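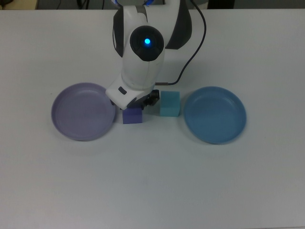 Do your plates need to match? I'd say they only need to stack, and the rest is up to you.

I grew up with a cabinet full of white dinnerware, and I bought more of the same when I got my own place. It took me until this February to admit I was bored with it. So I went to Gresier, the little housewares shop on my side of town, and came home with 2 shallow plates in lavender (on sale, too!), and I've eaten breakfast off one of them pretty much every day since.

A pale purple plate on a big white table looks great. The color is soft, a little gray, and toast looks good on it – eggs look even better. I like a raised rim as well, because I'm a messy eater and the crumbs stay put.

My sister-in-law thinks a table should look like a set, and she has the 27-piece box from Zustum to prove it. Fine! It's pretty. But when she chipped a bowl she had to hunt for the exact same one for weeks. When I chip something, I get to go shopping.

Keep the white table, I say, and let the dishes be the fun part. I've got my eye on a green one next.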